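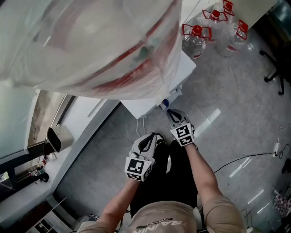
Who Gets to Know First? Clue placement in the Firketti novels

Final project report, Reading Popular Fiction
Gilmar Falcão
15 Oct 2022

26 shares | 3 comments

What I wanted to find out

Whether the Inspector Firketti books play fair. Meaning: does the reader get the clues before Firketti explains them, or does she pull something out of her coat in the last chapter? My aunt has read all of them and says they're fair. I had read one and thought it cheated. So that was the start of it.

I picked three books out of the series. The Jedesow Ferry (the first), A Room in Frota (middle) and The Zulell Inheritance (the latest one). Wanted a fourth but the library copy was out the whole time and I ran out of weeks.

How I did it

Read each book twice. First time straight through, no notes, wrote down who I thought did it at the halfway point. Second time with sticky tabs. Yellow for a real clue, pink for a false one, green for anything Firketti knows that we don't. Then I typed the tabs into a spreadsheet with page number, chapter, who is talking, and how long until it gets explained.

243 tabs in total over the three books. That's the main data set. A clue only counted if the solution at the end mentions it or clearly needs it. This rule threw out a lot of nice weather.

The Jedesow Ferry

Body of a ticket inspector in the engine room, a storm, everyone stuck on the island side. Very classic. The big clue is the timetable, printed in full in chapter two, and I skipped over it like everybody does. If you read it properly the last crossing couldn't have carried the doctor both ways. So it's fair, very fair, maybe the fairest of the three.

Guessed wrong at halfway. I said the widow. It's the doctor.

What I noticed on the second read is that the clues are bunched. 15 of the yellow tabs are in the first four chapters, then a long dry stretch of interviews where people mostly lie. The lying is the fun part, but for my purposes not much was happening. Firketti herself hardly thinks on the page. She walks, she asks what people had for supper, she goes home to her brother's and doesn't talk.

A Room in Frota

This is the one I had read before and the one I said cheated. Changed my mind, partly. A retired judge is found dead in a rented room nobody admits renting to him. Firketti makes a phone call in chapter nine and we're not told who she called or what they said. Green tab. The answer to that call is what solves the case.

So that is cheating, right? But the second time through I found the same information is sitting in chapter five, in the landlady's story about the previous lodger and his key. You could work it out without the call. You'd have to be really paying attention – I wasn't, and I had tabs.
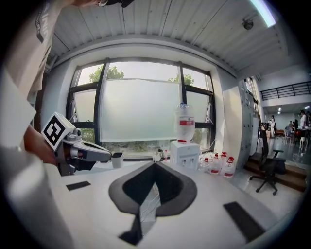
The gap between the landlady's story and the explanation is 243 minus nothing, sorry, wrong column. It's chapter five to chapter 26, so a long way. I think the length of the gap is what made it feel unfair to me the first time. I had forgotten the landlady even had a previous lodger.

There's also more team work in this one. Sergeant Ode and the new constable get their own chapters, and they each hold a piece of it. Ode has the key, the constable has the bank papers. Neither of them knows what the other one has until the car ride. Best scene in the series so far in my opinion.

The Zulell Inheritance

Longest, and the messiest. Two murders, a will, a vineyard that's losing money, and a subplot about Firketti's retirement that goes on too much. Lots of pink tabs. The nephew is such an obvious false lead that I stopped tabbing him after 30 pages of it, wich I admit is a hole in my method.

Not fair, I'd say. The forged signature is only shown to us after Firketti has already spotted it, and the handwriting sample she compares it with never appears before that page. You can guess the killer from motive. You can't prove it.

I did get it right at halfway though. So guessable and fair are different things and I should of had separate columns for them from the beginning.

What I think it shows

The books get less fair as they go on and also less puzzle-like. The early one wants you to beat the detective. By Zulell the question is more what the case does to her and the people around her, and hiding a clue or two doesn't seem to bother the author much.

Problems

Only three books. Only one reader doing the tabs, so all the color choices are mine. Twice I changed a tab from pink to yellow after the ending, and I didn't keep a record of the first color. A second reader would fix most of this.

Next

Planning to do the missing fourth book in December if the library gets it back. Also want to try the halfway guess on other people in class, same page for everyone, sealed envelopes. My aunt has asked to be included. She's read them all so she can't be, but she can check my spreadsheet.

3 comments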